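Natwood Reading and Exam Support Project
Progress report to the Gratance Fund
Oct 23, 2024
Prepared by Ngan-ling Tu, project coordinator

Since our last report the after-school sessions are running in both schools, Natwood Primary and Flellum Road. At the moment 257 pupils are registered, and about 200 of them come every week. The attendance at Flellum Road was weak in the first weeks – the late bus was cancelled – but it has become better after we moved the start time.

We trained nine teaching assistants to give the practice reading tests. Two of them have left for other posts, and Ramiro Escobar is now looking for replacements.
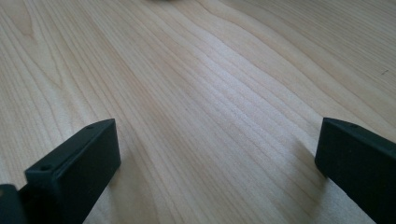 Light wood surface with fine grain.

The spending is within the budget, except for printing. The practice booklets from Ahmadpour cost more than we were quoted, and we ask for your permission to move a small sum from the travel line to cover this. The invoice is attached.

The results of the first practice tests are not yet complete. Flellum Road marks them by hand and we did not want to send you half of the figures. You will receive them with the December report, together with the parents' survey.

Still open: the key for the store room at Flellum Road, and the signed agreement for the spring term.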